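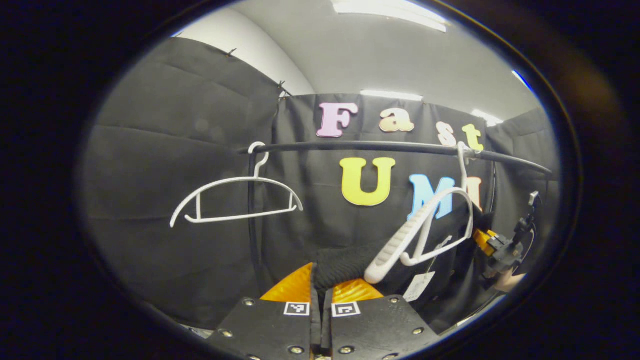
Two white plastic hangers on a black rail, with foam lettering on the cloth behind.

Reading time: 2 min

Ivham relish is a sharp, crunchy cabbage and apple pickle from the market village of Ivham, eaten cold with cheese, ham or baked potatoes. It is one of the quickest of the English mixed pickles, ready to eat the morning after it is made, and one of the most cheerful to look at, thanks to a spoonful of turmeric that turns the whole jar bright yellow.

Origins

The relish is usually credited to Roy Sowerby, a greengrocer who began selling it by the scoop from a crock on his counter. His first batches used up the outer leaves of white cabbages, and the apples were windfalls from the Drummond orchard at the top of the village. Customers loved it! Within a few winters most kitchens in Ivham had their own version, and there is still lively disagreement over whether caraway belongs in it.

Preparation

A firm white cabbage is shredded as finely as possible, salted and left for 3 hours, then rinsed and squeezed hard in a cloth. Cider vinegar, brown sugar, mustard seed and turmeric are brought to the boil and poured over the cabbage while still bubbling. Two grated apples go in last, skins and all, so they keep their bite. The full Sowerby quantity fills 14 small jars. 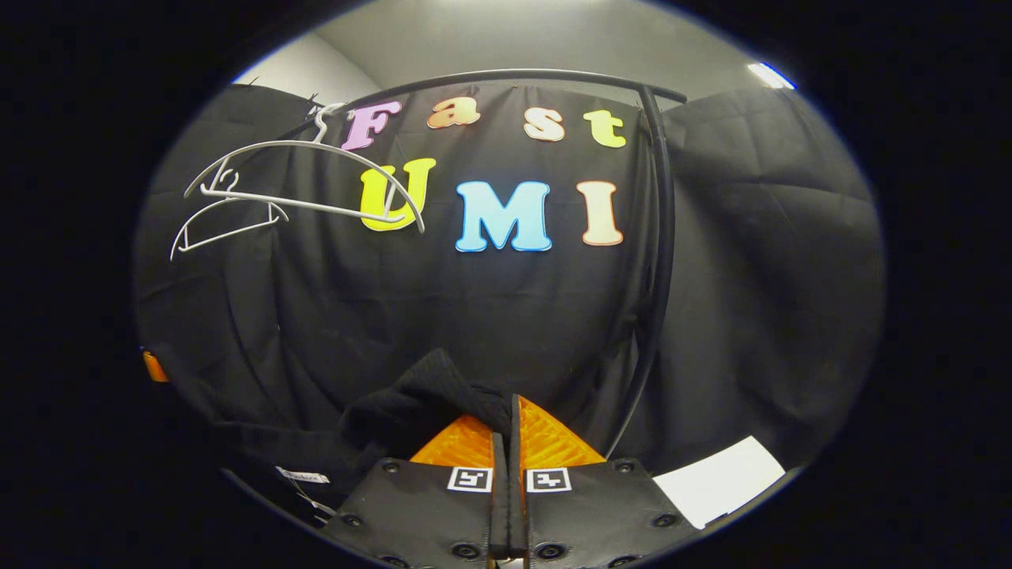
The hot vinegar softens the cabbage only slightly, and this is the real joy of the dish: it stays wonderfully crisp for a good 8 days in the fridge. Older cooks kept it in a cold larder from November to February, adding a splash more vinegar each time the crock was opened.

Variations

Skomach is a fiery cousin made with fresh horseradish and no sugar at all, superb with smoked fish. Baltoleo, milder and sweeter, swaps half the cabbage for fennel and finishes with a little olive oil. Both are sold beside the original at the Ivham winter market, where 34 entries were laid out for tasting at the last relish contest. The winning jar had caraway in it.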